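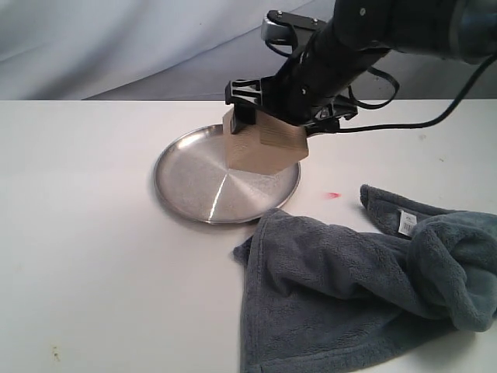

Home | Contents | Previous | Next | Index
Print this page | E-mail this page

Chapter 3
Surfaces in Contact: Friction, Wear and Finish

3.1 Scope of the chapter

Chapter 2 treated bodies as if their surfaces were perfectly smooth. The forces between them acted at right angles to the line of contact, and nothing resisted sliding. The results were simple and, for many purposes, wrong. A ladder leaning on a smooth wall and standing on a smooth floor cannot stay up. A nail in a smooth hole holds nothing. A belt on a smooth pulley turns nothing.

In this chapter the smooth surface is dropped. We take up the resistance to sliding, the way in which it depends on load, and the changes that a surface undergoes when it is rubbed many times. The treatment is elementary. Students who have worked through the problems at the end of Chapter 2 will need no further mathematics until Section 3.6, where the belt equation is derived.

The order of topics follows the lectures given by Imre Erdős to the first-year workshop class at Kun, from which much of this book grew. Erdős began with dry solids, passed to cloth and fiber, and left lubricated surfaces for last. Earlier printings placed lubrication first. The older order can still be followed by reading Sections 3.7 and 3.8 before Section 3.3.

3.2 What is meant by a surface

No solid surface is flat when examined closely enough. A planed board has ridges left by the knife and open pores left by the growth of the tree. A rolled sheet of metal has fine lines running in the direction of rolling. Even a polished sheet has hills and hollows, although they may be too small to feel.

When two such surfaces are pressed together they touch only at the tops of the hills. The sum of these small areas is called the real area of contact. The area one would measure with a ruler is called the apparent area of contact, and it is usually far larger. The distinction matters throughout the chapter. Where the word "area" is used alone, the apparent area is meant.

Fabrics need separate handling. A cloth has no single surface. It has loops or loose fiber ends which bend under a small load, lie flat under a larger one, and recover in part when the load is taken away. The depth of this layer is called the pile. A cloth with a deep pile may touch a hard body over a large share of the apparent area even when the load is light, and for this reason the rules given for wood and metal in Section 3.3 should be applied to cloth with care.
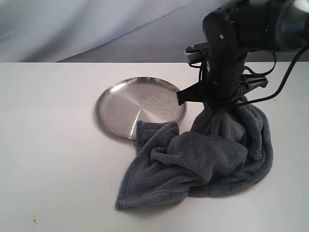

Fig. 3-1. Fabric and metal: a gray fleece towel beside a round stainless steel tray.

3.3 The rules of dry friction

Three rules are usually given for dry, hard solids. They are rules of experience and have no deeper standing.

The first states that the force needed to start sliding is proportional to the load. If the load is doubled, the force is doubled. The constant of proportion is the coefficient of static friction, written here with a subscript s.

The second states that this force does not depend on the apparent area. A brick on its side and the same brick on its end need the same push.

The third states that once sliding has begun, the force needed to keep it going is nearly the same at all moderate speeds. The coefficient of kinetic friction, written with a subscript k, is as a rule smaller than the static one.

The second rule surprises most students, and an account of it can be given in terms of Section 3.2. Under a fixed load, the hills are crushed until the real area is large enough to carry that load. Spreading the load over a wider base means more hills, each crushed less. The real area is unchanged.

The rules fail in several known cases. They fail for very soft bodies, for very light loads, and for surfaces so clean that the two solids join on contact. They also fail for tacky coatings such as fresh varnish.

3.4 Measuring the coefficient

The tilting board is the oldest method and remains the one most used in teaching. A block is set on a board, and one end of the board is raised slowly until the block starts to move. The tangent of the angle at that instant is the coefficient of static friction. The weight of the block does not enter the result.
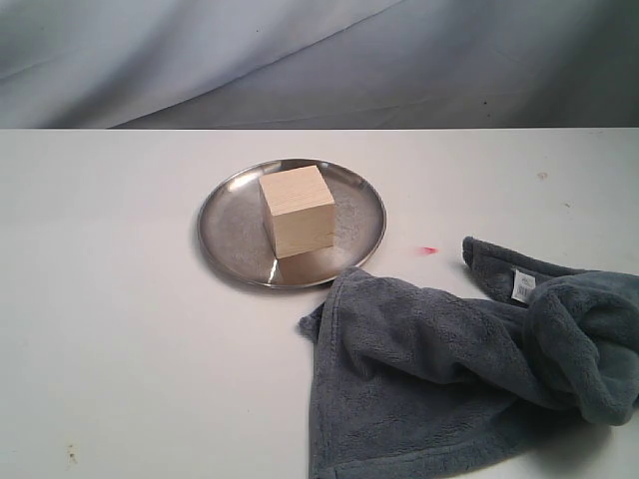 The angle should be read at the first movement and the board lowered at once. A block that has been allowed to run the full length of the board will have carried dust with it, and the next reading will be low. The Lulleck handbook asks for 15 readings on each pair of surfaces, with the block lifted clear and set down again between readings. The highest and lowest are kept. Discarding them makes the spread look smaller than it is.

Wood should be tested both along the grain and across it, and the direction recorded. The moisture of the piece should be recorded as well. Two sets of readings taken at Urska, one in September and one after the workshop heating had been turned on, differed enough that they were at first entered as two kinds of timber.

As a worked case, suppose that a block begins to slide when the board stands at 32 degrees. The tangent of 32 degrees is 0.62, and this is the coefficient. If the same block starts at 30 degrees on a second board, the coefficient is 0.58. Whether the two boards differ in fact — or whether the readings merely scatter — cannot be settled from one trial on each. Section 3.5 gives the test.

The spring balance method is an alternative where the board cannot be tilted. The block is drawn along a level surface by a balance held parallel to it. The reading just before motion gives the static value and the steady reading afterward gives the kinetic. The Familetti form of the balance has a trailing pointer that stays at the highest reading, so that the static value need not be caught by eye. The pointer must be returned to zero by hand before each pull.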